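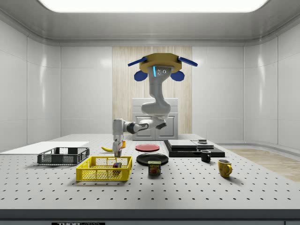

Orsolya Balogh has spent most of her working life being asked when the robots will do the washing up, and she has stopped giving a date. I met her at the Drilteck open day, where visitors were steered past the coffee and towards a large screen running Griltix, the firm's simulator. On it, a white arm hung over a table with a banana, two plates and a can of SPAM, and reached down to a small coloured cube in a yellow basket. "People want it to cook," she said. "I want it to tidy."

Her team ran 288 attempts at the tidying before they let anyone in to watch. I asked how many had gone well. "Enough to hold an open day," she said, and offered me a biscuit.

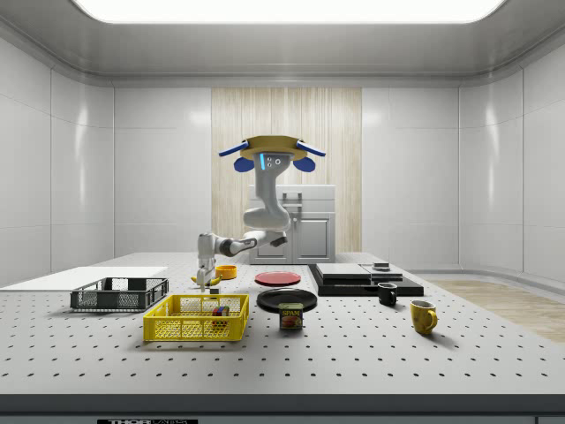 Njoroge Mfinanga, who builds the virtual rooms, is less guarded. He joined 2 years ago from a job in kitchen fitting - real kitchens, with real damp - and doesn't miss it. "You drop a mug in there, you press a key, you've got your mug back," he said. "Try that in someone's new extension."

The real arm is due in April. Balogh has already cleared a room for it and bought 12 mugs, which Mfinanga considers optimistic. "I'd have got 100," he said.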